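4.2 Tidy-up songs and the drift of the routine

Parents in the Bamley group were asked to play one song at clearing-up time and to change nothing else. Most changed something else. Of the 78 households that sent back a diary, 30 had swapped the song by the second week, usually at the child's request and, in one case, after a complaint from an older brother.
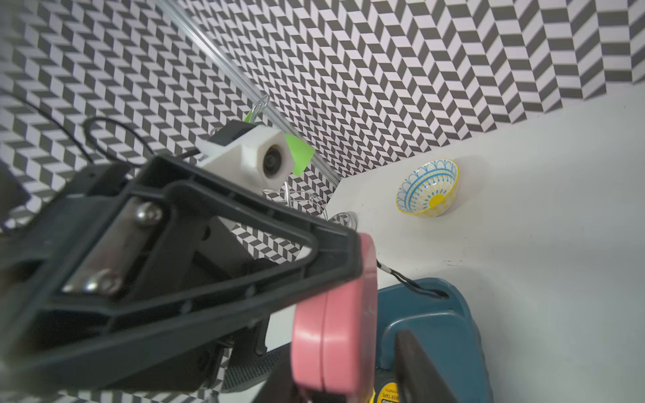

We had expected the swap to undo any gain. It did not, provided the new song was kept for at least as long as the old one. Vigfúsdóttir reports much the same for handwashing, though her families seem to have been better behaved than ours. What did matter was who pressed play. Children who started the music themselves began clearing up sooner, and argued about volume instead of about toys - a trade that most parents told us they would accept.

The diaries are less helpful on how much was put away. We supplied a form with a column for this, and 60 families left it blank or wrote "some". Figure 3 is therefore limited to start times. 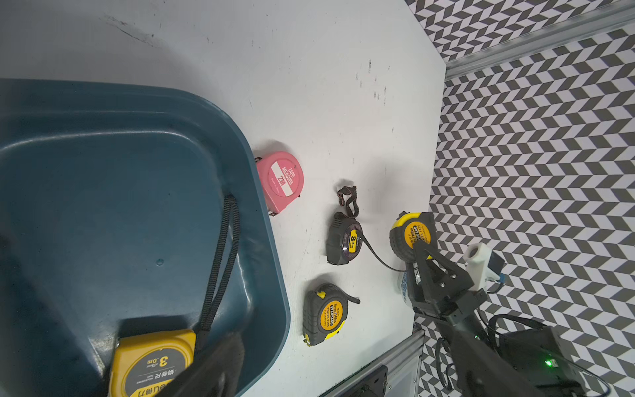
Start times were noted on 188 evenings across the Bamley and Ondberg groups. Ondberg parents, who used a spoken five-minute warning in place of a song, gave that warning more than once on most evenings, and several counted the last one as the first. We have left their entries as written.

Figure 3. Minutes from first signal to first toy put away, by group. Evenings with visitors are left out.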